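4. Hanging the Tromitz pendant light over a dining counter

Read this section through before you start. The Tromitz is supplied in two lengths, 1,500 mm and 3,900 mm. The long version is meant for restaurant counters and shared tables and needs 2 people to lift it.

CAUTION: Turn off the power at the breaker and check the circuit with a tester before touching any wires.

4.1 Mark the ceiling

1. Find the center line of the counter and carry it up to the ceiling with a plumb line or laser.
2. Hold the paper template against the ceiling with its arrow on the center line.
3. Mark the screw holes. Check that they fall on joists or on the Hosoda mounting rail (sold separately).

NOTE: Do not fix the long version to plasterboard alone, even with expanding anchors.

4.2 Fit the ceiling plate

4. Feed the supply cable through the rubber grommet.
5. Screw the plate to the ceiling. Tighten each screw a little at a time so the plate stays flat.
6. Clip the suspension wires into the plate and pull down firmly on each one.

In open-plan rooms, finish the fittings over the fixed counters first and do the loose tables last. Table positions often change once the furniture arrives.

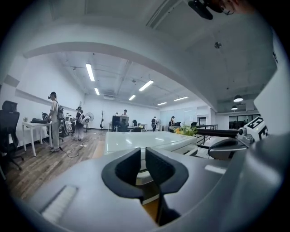
Open-plan office interior.

4.3 Hang and level the shade

7. Lift the shade and pass each wire through its gripper nut.
8. Set the lower edge of the shade 750 mm above the counter top. Over a standing bar, use 600 mm.
9. Lay a level along the top of the shade and adjust the wires until it reads true.
10. Trim the spare wire, leaving 19 mm below each nut.

CAUTION: The Soton linen shade marks easily. Wear the cotton gloves from the accessory bag.

4.4 Connect and test

11. Join live, neutral and ground to the matching terminals, then close the cover.
12. Restore the power and run the light at full brightness for ten minutes.
13. If the light flickers when dimmed, see Section 6, Dimmers.

Spare wires and nuts can be ordered from the Cestodgate parts desk. Quote the number on the label inside the ceiling plate.

Revised 21 Nov 2024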